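Flivex Referral Desk
Customer Referral and Follow-Up Service for Small Businesses

Product code FX-1014
Supplied by Dolldale Business Services

Overview

Flivex Referral Desk is a hosted service that helps small and independent businesses record, acknowledge and follow up on customer referrals. It is intended for firms that already receive a share of their work by recommendation and wish to handle it in an orderly way. Typical subscribers include repair shops, accounting offices, furniture retailers, cleaning contractors and private tutors.

The service keeps a single record for each referral, from the day a name is received to the day the inquiry is closed. Each record shows who made the recommendation, who was recommended, which employee is responsible for the next contact, and whether a thank-you has been sent. Subscribers may view open records by employee, by age or by type of work.

Flivex Referral Desk does not sell, rent or supply contact lists. All names held in an account are entered by the subscriber or by the subscriber's own customers through the referral form.

What the Service Includes

Referral form. Each account is provided with a web form carrying the subscriber's name, logo and contact details. The form may be linked from an existing website, from an email signature or from a printed card. It asks for the name of the person making the referral, the name of the person referred, a preferred method of contact and a short note. The person making the referral must confirm that the other party has agreed to be contacted before the form can be submitted.

Follow-up calendar. When a referral is received, the service creates a first contact task and assigns it to an employee under rules set by the subscriber. If the task is not marked complete by the due date, a reminder is sent to that employee and, where the subscriber so chooses, to a manager.

Message library. The library contains 84 letter and email templates covering first contact, thank-you notes, appointment confirmations, quotes, and polite replies to inquiries the subscriber is unable to accept. All templates may be edited. Edited versions are stored in the subscriber's account and are not changed when the standard library is updated.

Rewards register. Subscribers that offer a credit, gift or discount for referrals may record the terms of the offer and the value issued to each customer. A yearly statement can be exported for bookkeeping purposes. Subscribers in licensed trades should confirm that referral rewards are permitted under the rules that apply to them before turning on this feature.

Reports. Standard reports show referrals received, referrals contacted, work won and average time to first contact. Reports may be viewed on screen, printed, or saved as a spreadsheet.

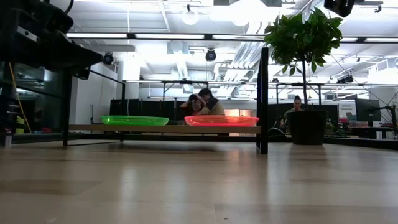
Low table with long wooden board and black metal frame.

Plans and Account Limits

Flivex Referral Desk is offered in two plans.

The Counter plan is designed for businesses operating from one location. It includes up to five employee logins, one referral form, the full message library and all standard reports.

The Branch plan is designed for businesses with more than one location. It includes up to 41 employee logins, a separate referral form for each location, manager reminders and combined reporting. Records may be moved from one location to another without loss of history.

Both plans are billed monthly in advance. A subscriber may move from the Counter plan to the Branch plan at any time, and the difference in price is charged for the remainder of the billing month. A move from the Branch plan to the Counter plan takes effect at the start of the next billing month. Current prices are listed on the order form and are available from the sales office on request.

Setup

New accounts are opened within two business days of receipt of a completed order. The subscriber is asked to provide a business name and mailing address, a logo file, a list of employees who will use the service, and the name of one account administrator.

Existing referral records may be imported from a spreadsheet. A blank import sheet is provided with column headings already in place. Records that lack a name or a method of contact will not be imported and are returned to the administrator in a separate file for correction.

A setup call is included with every new account. During this call, a member of the Dolldale support staff reviews the assignment rules, the wording of the form and the reminder schedule with the administrator. Additional training sessions may be booked for a fee.

Compatibility

The service runs in any current web browser and requires no software to be installed. Contact records can be exchanged with the Shirazi Ledger bookkeeping package and with the Fadwood Appointments scheduler. Both connections are turned off by default and must be enabled by the account administrator under Settings, Connections.

The Fadwood connection was revised in April. Subscribers that enabled it before that release should open the Connections page and select Renew so that canceled appointments are passed back to the referral record correctly.

Data Handling

Records are stored in encrypted form and backed up daily. Access is limited to employees named by the subscriber and to support staff acting on a subscriber's request. Every support visit to an account is entered in the activity log, which the administrator may review at any time.

A customer who asks to be removed from a subscriber's records can be deleted by the administrator. Deleted names remain in backup copies for 131 days, after which they are permanently erased. On closing an account, a subscriber may export all records before the closing date.

Support and Cancellation

Telephone and email support is provided during normal business hours. Branch plan subscribers also have access to an after-hours line for problems that prevent employees from signing in.

Either plan may be canceled by written notice from the account administrator. Cancellation takes effect at the end of the billing month in which notice is received. Setup and training fees are not refundable once the session has taken place.

Ordering

Orders may be placed through the order form or through an authorized Dolldale reseller. Please quote product code FX-1014 in all correspondence. Businesses that require a purchase order should attach it to the form at the time of submission.

Related products: Flivex Review Desk, Flivex Newsletter Desk, Flivex Printed Referral Cards

Page last revised Jul 18, 2024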